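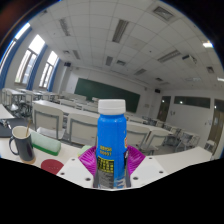
Progress report to the Mornmont fund, November

We are very glad to be writing with mostly good news this time. As you may remember, your grant pays for Clirnideck to put together a plain set of good practice rules for people who record everyday tasks with hand-held grippers, and the third draft is now with our partners at Rocha for comment.

The target in our plan was 500 recordings made under the draft rules, and we have 471 that passed the check. The rest failed on rule 5 - write down the object and the room before you begin, and don't leave it for later - and we have since moved that line to the top of the session sheet, where it is a good deal harder to miss.

Two rules changed after long and friendly discussion. Sessions in shared rooms now need a written okay from whoever runs the building, and finger pads must be looked over for wear at the start of each session.

Still open is how long to keep rejected recordings. Birkadano would like 3 months, we had hoped for longer, and we would truly welcome your view before the next draft goes out.

Spending is in line with the budget.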